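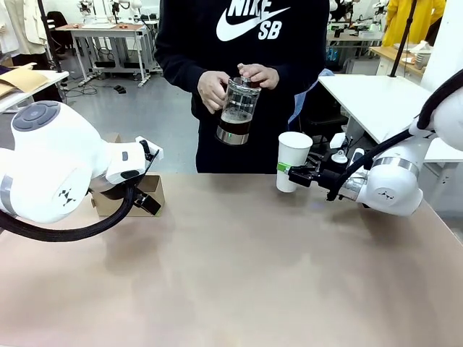

Home | Stories | People | Shop floor | Contact

Filed under: Work & Machines

March — words by Nele Görtz

Friederike Gerlach had already told me twice on the phone that I'd be disappointed. "It's coffee," she said. "People come expecting car doors."

I wasn't disappointed at all! She runs the packing side at Clonus, who put together drinks orders and small boxed goods for offices, and for the past while she's been working out which bits of her team's day can go to a pair of robot arms. The team call the whole set-up Kundon, after the project name on the paperwork, and I never did find out where that came from.

I asked her what the worst job used to be. No hesitation. "Carriers. You've got a cup in each hand and the tray slides away from you. You do that from six in the morning and your wrists know it by ten."
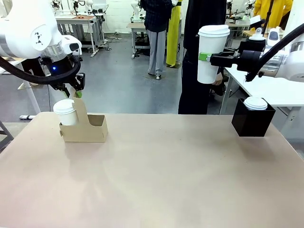

One arm on the carrier, the other bringing a cup over.

Bernd Haberkorn has been there longest and was, by his own account, the loudest against it. He came round slowly and he's still only most of the way. "I thought they'd hand me my coat," he told me. What happened was that his job changed shape. He used to pack, and now he spends a good part of the shift setting things out, watching, and stepping in when a grip goes wrong. Does he like it better? Long pause. "My back does. I miss the chatting, though. When four of you pack, you talk. When you're minding a machine you keep one eye on it the whole time, and you're no company for anyone."

That came up again with Kai Lenz, who is younger and keener and talks very fast (my notes are a mess). Kai went on a course for it and got a bit more money at the end — Friederike made sure of that, he said, and not everybody's boss would. He's pleased with the cups. Cardboard is what he complains about. "A cup is a cup. A flap goes where it likes. I've done 2,000 boxes by hand and I couldn't tell you how I hold one." 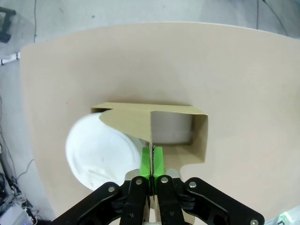 Cardboard up close, with the green finger pads at the box's front edge.

I put the money question to Friederike over lunch, because you have to. Nobody on her team has lost their place, she said, but when Elfriede Schmieder retires at 60 they won't be advertising for another packer. They'll want somebody more like Kai. She didn't dress that up and I liked her for it.

And Elfriede? I caught her on her way out. "I'll show it how to fold a box before I go," she said. "It can have that for nothing."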